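Pedia Community Help > Workshops and Labs > Robots

Do we need written rules for a two-arm cooking cell?

Posted by Gotesville Bench, 2024-06-26

Hi all, I look after a small two-arm setup at Promden and we've started doing food tasks, mostly steamed buns. Up to now our safety sheet has been one page left over from block stacking, and it says nothing about steam, cables or who's allowed near the table while the arms are live. We've got a visit coming up in July and I'd like something decent on the wall by then. What do you lot write down?

PlainBearing

Risk assessment first, then rules. Look up ISO 10218 and ISO/TS 15066 and go from there.

Mak Kitchen Cell

Those are worth a read, but they won't tell you what to do about a steamer! We run a similar cell and our sheet is two sides long. The bits that get used most: lid off and set down before any arm goes near the food, one person on the stop button who does nothing else, and no hands over the table until both arms are parked. We also treat the water in the base as 100 degrees whatever the task, so nobody gets casual about it.

Crumbs get wiped up between runs — I'm a nag about this, they get everywhere. And knives don't live on the side table. Ours did for months and I'm still a bit embarrassed.

Two from a bun session:

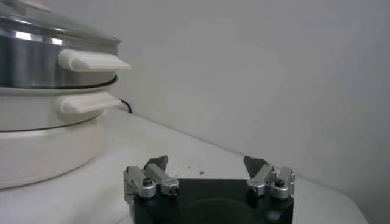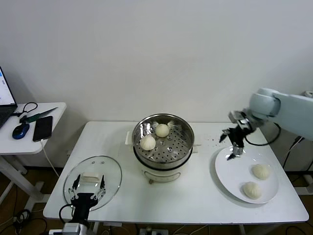 Cables are the other big one. Keep mains leads and power strips out from under the table if you possibly can, and if you can't, clip them up off the floor. We put phones and laptops on a separate list, things that are allowed in the room but need a fixed spot, and people stick to it most of the time. Happy to paste our sheet in if you want it, though the bit on cleaning the grippers still needs rewriting.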